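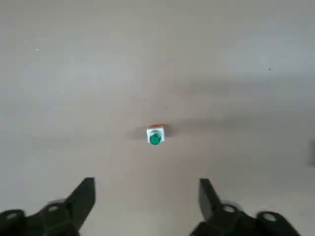 A green button and a clear desk

December 29, 2019
by Valentin Coman

Every year in the dead days before New Year I read that a clear desk will fix me. This time it was a newsletter from Lultden, the shelving people, and the claim was that I'd get 2 extra hours a day if I kept one object in front of me and put everything else in a drawer. Two hours! I'd like to see the stopwatch.

Still, I had the week off, so I tried it. Out went the pens, the mug, the Farkas lamp I never liked, and about 1000 receipts. The one thing I kept was the push button, green cap in a square white housing, with a bit of reddish orange showing along the back. I picked it over the notebook because the advice said the object should "invite action" – and what invites action more than a button?

Well. I have my doubts. A pale gray tabletop with one small button on it does look calm, I'll give them that. It also looks like a place where no work gets done. By the second morning I was opening the drawer every few minutes for a pen, and the drawer is now worse than the desk ever was. I suspect the people who write these things have a second desk somewhere.

My brother swears by the Imton method, where you put back one item a day and stop when you feel crowded. He has been at it since February and his desk looks the same as mine did.

The button stays for now. I do like the green. The mug is coming back tonight, and probably the pens.

Contact | © 2019 Valentin Coman | Back to top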